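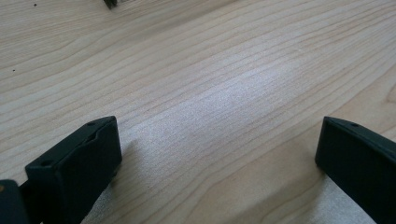 Clestlow started with a kitchen table that wobbled. Kaj Steinarsdóttir had bought it secondhand in Evville, loved the top and couldn't stand the legs, and spent most of a November putting it right in a borrowed garage. Then her neighbor wanted one too — and then the neighbor's sister — and before long there was a waiting list on the back of an envelope, which we still have in the office drawer.

These days we work out of the old feed store on Hanby Road, and tables are still nearly all we make. We like pale wood, the creamy kind where the grain runs long and fine and you keep finding a new curve in it while your coffee gets cold. We like a smooth top with a soft sheen, one that picks up the light from the window without looking like glass. Halfdan Hallgrímsson does most of our finishing, and he will happily talk to you about it for as long as you'll stand there!

Maham Jafri answers the phone and keeps the orders straight, and Macarena Maldonado runs deliveries as far as Damgaard. If your stairs are narrow, please tell her before the day. We have made 550 tables so far, the longest of them for a school lunchroom that seats 38 at it.

Come by and run your hand over a few. The coffee is on until noon, and there's parking behind the building, next to the lumber racks.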